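Lotetti Home Sewing Machine - Owner's Guide
Section 2: Setting up and sewing your first seam 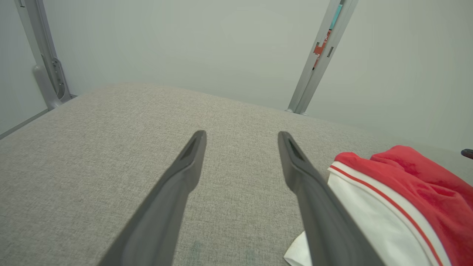
Fig. 1 - Fabric.

Last updated: October

I wrote this section after setting up my own Lotetti on the kitchen table with the quick-start card propped against the toaster, and I got the thread path wrong more times than I'd like to admit. So I'm going slowly. If you've sewn before, skip down to step 5 and you'll be fine!

Have these ready: the machine, the foot pedal and cord, a spool of all-purpose thread, one empty bobbin, a size 12 needle, small scissors, and a scrap of plain woven cotton folded double. Please don't start on the good stuff you bought for curtains. I did that with a lovely length from the Rocha range and I still have the puckered bit in a drawer.

Getting it on the table

1. Set the machine on a flat, steady table with the handwheel on your right. Leave enough room on the left for the fabric to pile up as it comes through (it always takes more space than you think).

2. Check that the power switch is OFF. Plug the pedal cord into the socket on the right side, then plug into the wall. Put the pedal on the floor where your foot lands naturally.

CAUTION: Keep the switch off whenever your fingers are near the needle, and that includes threading. A foot can find that pedal all by itself.

Needle and bobbin

3. Turn the handwheel toward you until the needle is as high as it will go. Loosen the clamp screw, slide the new needle up with its flat side facing the back, push until it stops, and tighten the screw firmly.

4. Put the spool on the pin, bring the thread around the winding disc, and poke the end up through the little hole in the bobbin. Push the bobbin to the right, switch on, and press the pedal gently. Stop when the bobbin is nearly full, push it back to the left, snip the thread and switch off.

NOTE: If the bobbin winds fat at the top and skinny at the bottom, the thread has slipped off the disc. Pull it all off and wind it again. A lumpy bobbin makes lumpy stitches - I've tried to get away with it plenty.

5. Drop the bobbin in so the thread unwinds counterclockwise. Pull the tail through the slot until you feel a small click, and leave a few inches hanging out.

Threading the top

6. Raise the presser foot. This opens the tension discs, and the thread can't seat properly with the foot down. Follow the printed arrows: down the right channel, up the left, over the take-up lever, down again, and through the needle from front to back.

7. Hold the top thread loosely, turn the handwheel toward you one full turn, and give a little tug. A loop of bobbin thread will pop up. Pull both tails under the foot and toward the back.

Your first seam

8. Set the stitch dial to straight, the length to 2 and the tension to 4. Slide your scrap under the foot, lower the foot, and hold both tails for the first few stitches.

9. Press the pedal lightly and let the machine do the pulling. Your hands are only there to steer.

CAUTION: Never pull fabric from behind while the needle is moving. It bends the needle, and a bent needle can hit the plate and snap.

10. At the end, raise the needle and then the foot, slide the fabric out to the left, and snip.

NOTE: Loops on the underside nearly always mean the top threading is off, so go back to step 6 before you touch the tension. If it's still looping after that, see the stitch chart on page 27.

The walking foot and the Gomora extension table, if you bought them, are covered in Section 7.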